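The water tray

I moved into the Figueroa Street place in June and the counter by the front door filled up in a day. Keys, mail, a Skidus flyer, a bag of screws from the bed frame. After 16 days I'd had enough and went to buy a tray.

I paid 9 dollars for a black rectangular one at Gima. I wanted one place for drinks near the entry, so I can grab water on my way out and not walk back to the fridge with my shoes on. The kettle lives at that end too. Mornings I make tea there before I go over to the sink side for a mug — the mugs stay in the kitchen, I tried moving them and didn't like it.

Three bottles of water, a small white saucer for spoons and tea bags, and the black kettle.

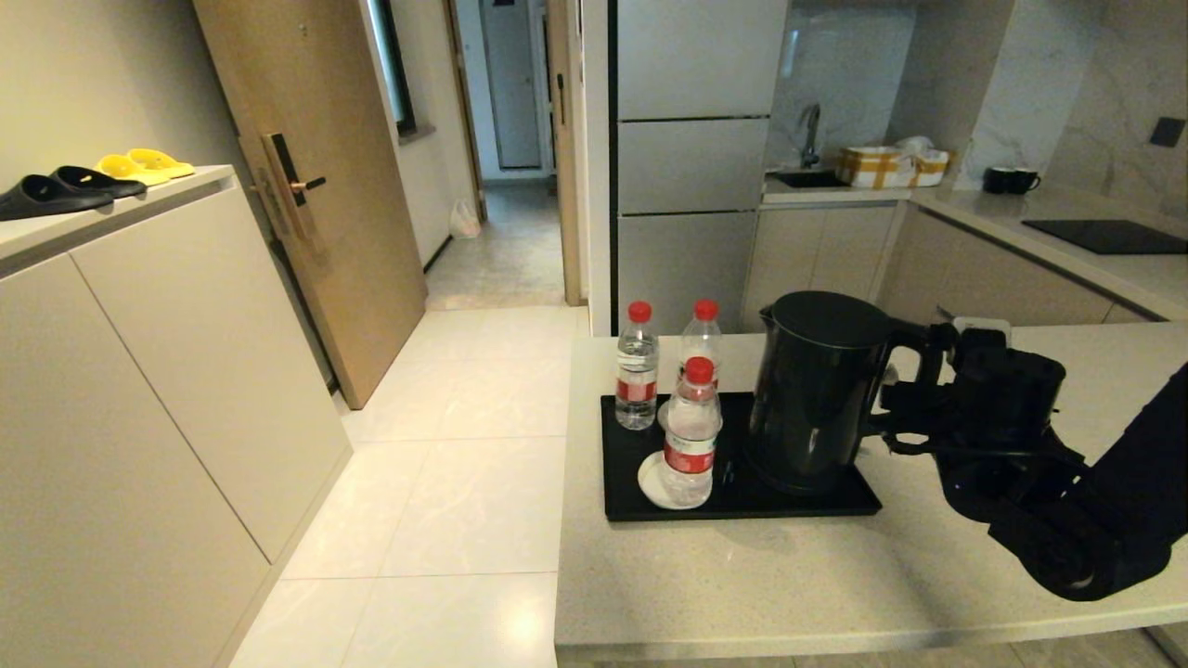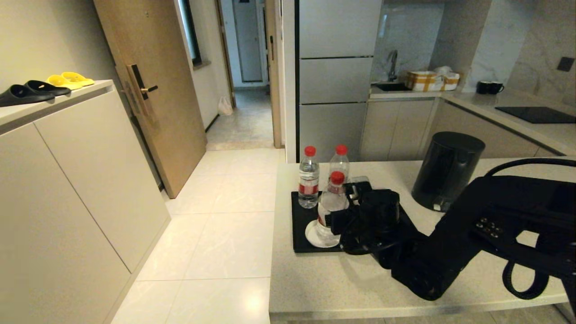 The kettle is the part I keep changing my mind about. On the tray it's tidy but crowded. Off the tray I lose counter space, and I put groceries down there when I come in. I may get the bigger tray from Mastis, which is 40 dollars, so not this month.

Next is the shoe cabinet. The slippers need to go inside it.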